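Hepburn Street Clothing Room: Gallery

Home > What we do > Clothing room > Gallery

Posted April 29, 2024 by Mhairi Forsyth

The clothing room takes in used clothes, sorts them and passes them on to families in the neighborhood. We can store up to 3000 items on the shelves and rails. This page goes through the main kinds of clothing we handle, with notes on how each one gets sorted and folded. Click a heading to go to the full page for that section.

Shirts and blouses

Buttoned at the top and third button, then hung by size. Short sleeves go on the front rail from May on. Anything missing more than one button goes in the mending box.

Dark knits and heavy fabrics

Dark gray, navy and black pieces are sorted on their own so the lint stays off the light colors. Hold a piece up and let it hang before you fold it. Check the lower edge for pulled threads and the folds for moth holes, which are hard to find on dark fabric.
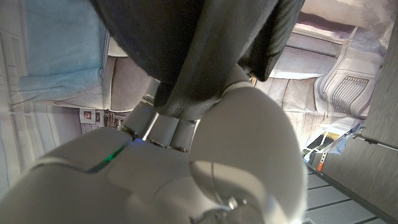
Charcoal-gray fabric, soft and rumpled, with a slightly ribbed or knitted texture along the lower edge. It hangs in a thick drape on one side and curls into a loose fold on the other.

Pants and jeans

Folded in half lengthwise, then in thirds. The waist size goes on a paper tag pinned to the left pocket. Pieter Radebe has the tags and the pins at the front desk.

Children's clothes

Sorted by age up to 5, and by size after that. Sets stay together in a clear bag. We are short on rain jackets and have plenty of T-shirts.

Coats

Empty the pockets first. Coats are kept in the back closet over the summer and come out again when the weather turns. Zippers that stick get a rub with candle wax before they go on the rail.

Towels and bedding

Washed again on arrival, even if they come in clean. Flat sheets and fitted sheets have separate shelves. We can't take pillows or used mattress covers.

Dropping off

Please bring clothes washed and in closed bags, no heavier than 50 pounds each. Large donations should be arranged ahead with Mhairi. Shoes go to the Zilen shop across the street, which has the racks for them.

Next gallery: Shelves and labels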